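Nellitz publishes purchasing guide for robot insertion test cells

November

Nellitz, the equipment planning consultancy, has published a purchasing guide for manufacturers and training centres that intend to buy a small robot cell for peg-in-hole and similar insertion work. The guide sets out how to specify, budget for and accept a cell before any production tooling is ordered. It runs to 86 pages and is available from the Nellitz website at no charge.

The guide grew out of a planning exercise carried out with Cuevas, a maker of moulded fittings, which wished to compare gripper options before committing to a full assembly line. The shape-sorting board was chosen as the reference task. It is cheap, it is easy to replace, and it needs both position and rotation to be correct before a part will enter its hole.
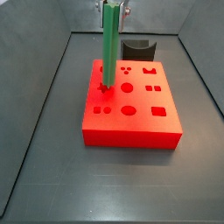

Buyers tend to budget for the arm first and treat the remainder as accessories. The guide recommends the reverse order. Grippers, finger plates, contact pads, cameras, mounts, the enclosure and the integration hours should be priced as separate lines before an arm is selected. In the Cuevas budget these items came to 28 per cent of the total at the first draft and were later revised upwards when spare fingers were added.

Finger design receives a chapter of its own. A finger that suits a short block may hold a long part badly, and a change of part length late in a project usually means new finger plates. The guide advises that drawings of the longest and shortest parts are sent to suppliers with the first enquiry, together with the permitted contact areas on each. 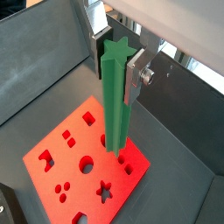
Camera placement should also be settled at the quotation stage. The guide compares a fixed camera beside or above the workspace with a small camera at the wrist. A fixed camera gives a constant reference for the whole floor of the cell, but the part and gripper can hide the target hole. A wrist camera has a closer view of the contact point and adds cabling, mass and calibration time. Cuevas specified both, and the guide prints the cost lines for each so that readers can remove one if it is not needed.

The acceptance procedure is written for use by the purchaser without specialist help. It calls for 80 insertion attempts for each part profile, with the board turned to a new angle between sets. Every attempt is logged, including those stopped by the operator. The pass mark is left to the buyer and should be agreed in writing before delivery.

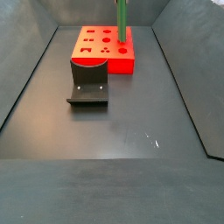
Green rod at the right-hand side of the red shape-sorting board, with the black holder in front.

Two supply routes are worked through in detail. Under the first, a single supplier such as Trallo provides the arm, gripper and enclosure as a package with one service contract. Under the second, the buyer obtains the arm separately and contracts Grillireo for integration. The package route carries a higher purchase price and a shorter planning period. The separate route allows later changes of gripper but leaves the buyer responsible for interfaces between the parts. Nellitz does not recommend either route in general and has included a blank comparison sheet for both.
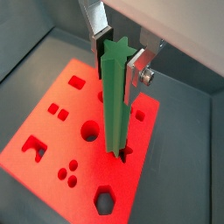 Running costs are covered over a planning period of 2 years. The tables include replacement contact pads, recalibration, software support and operator training. Test boards and prisms are entered as consumables. Floor space, power supply and risk assessment are listed as site costs and should be confirmed with the buyer's own safety adviser.

The guide is supplied with budget sheets, a supplier enquiry form and the acceptance log. A revised edition will follow once Cuevas has completed its equipment review.

Notes to editors

Nellitz provides planning and procurement support for automation projects. It does not sell robots or accept commission from equipment suppliers. Printed copies of the guide can be requested through the Nellitz press office.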